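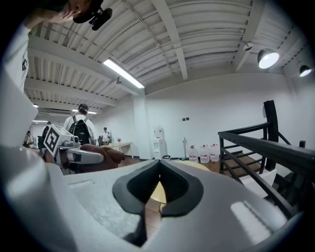
Valeriano Villanueva left a comment under my last post saying that if I had time to write nine paragraphs about soup, I had time to learn how to nap. He meant it kindly, I think. The soup post was long, and it did mention four separate times that I was tired.

So I have been learning to nap. I'm a grown person with a mortgage and a drawer full of batteries, and I have been practicing lying down.

I should explain that I come from people who do not nap. My father would fall asleep in his chair after lunch with his mouth open and, when woken, would claim to have been listening to the radio. The radio would be off. My mother regarded the couch as something you sat on the front three inches of, in case the phone rang. Sleep was for night, and even then you weren't supposed to enjoy it too much.

My first attempt took place on the bed, under the covers, curtains closed, at two in the afternoon. This was a mistake of scale. I woke up in the dark with a crease down my face and no idea what year it was. I ate cereal standing up. Then I was wide awake until well past midnight, reading the instruction booklet for the dishwasher, which has a rinse aid setting I had never once adjusted. (It's on 3 now. I can't see any difference.)

For the second attempt I went the other way and used the couch, no blanket, shoes on, like a man waiting for a bus. I set the timer on my phone for 18 minutes, because I'd read somewhere that twenty was ideal and I wanted to leave room for improvement. I spent all 18 thinking about the timer. There is no more alert state known to science than waiting for a marimba.

After that I started asking around, and I learned that everybody who naps has a system and thinks yours is insane. My sister lies on the floor. Flat on the rug, arms at her sides, and she's gone in the time it takes to boil water. My neighbor drinks a full cup of coffee first and says the caffeine hits just as you wake up. I tried that. The caffeine hit just as I lay down. A guy at work naps in his car in the parking lot of the grocery store, and says the sound of the carts is soothing. I have heard those carts. I don't know what happened to him in childhood.

Then there is the equipment. I had the bad judgment to search for an eye mask one time, and now the internet believes I am opening a hospital. I bought one from an outfit called Zivby. It has little domes over the eyes so your lashes don't touch the fabric, a problem I had gone my whole life without noticing and now think about daily. It makes me look like a housefly. The dog left the room.

I also bought a Petek pillow, filled with buckwheat hulls, and if you have never put your head on one, go out to the driveway and lie down. Every time I turned over it sounded like someone walking up on me through gravel. It's currently holding the laundry room door open and is excellent at that.

What has worked, a little, is being bored. Last week I lay down on the couch with a library book on the history of canals and made it through 2 pages. I don't remember the second one. When I came to, the book was on the floor, the light had moved over to the bookcase, and the dog was asleep on my feet, so I'd also lost feeling in both of those. I felt fantastic. I did the dishes without being asked, mostly because I live alone and there's no one to ask.

I've tried to repeat it with mixed results. The canal book got interesting around the part with the lawsuits, so I've had to put it aside for daytime reading. A cookbook is no good, since I get up and look in the fridge. My tax folder is terrible – my heart rate goes up just opening it. I have high hopes for a biography of a minor duke that I was given as a gift and have been moving from shelf to shelf ever since.

The book is due back in January, by the way, and I do intend to finish it. There's a whole chapter on locks I haven't touched. I'm saving that one for a bad afternoon.

Valeriano, if you're reading this, the soup post was seven paragraphs. I was tired when I wrote it.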